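Ticket 628 - Play board: star block sitting over the edge
Opened by: Brittany MacDonald
Status: Open, waiting on parts
Last update: 2025-05-28

Hello again! First of all, the shape blocks are brilliant and the children at our Campbell room go straight to them every morning. The trouble is the wooden board they sit on. With the full set spread out we run short of space on the left, and the green star keeps ending up with a point over the side. One nudge and it's on the floor (it has been under the radiator twice this week).

Tried so far:
- Turned the board round so the wide edge faces the children. Much better for reaching, no help for the star.
- Moved the green cylinder in towards the middle, just on the near side of the seam. Lovely and steady there.
- Put the blue cube and the blue prism close together at the far left. This freed up a bit of room - not enough yet.

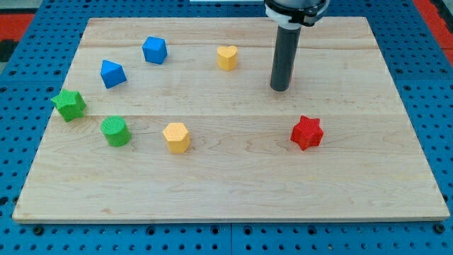 Layout after the third try, star still over the left edge.

I ran a fingernail along the seam and it feels flush, so I don't think that's what makes things creep. The blue table underneath is a joy to wipe down, but the board does slide on it if somebody leans.

Reply from Rinder parts desk: Thanks Brittany, great notes! We can send 2 grip strips for the underside, part 113. Please stick them along the near and far edges and leave overnight before use.

Brittany: Yes please to the strips! I'll try the star over on the right in the meantime and add a note when they've arrived.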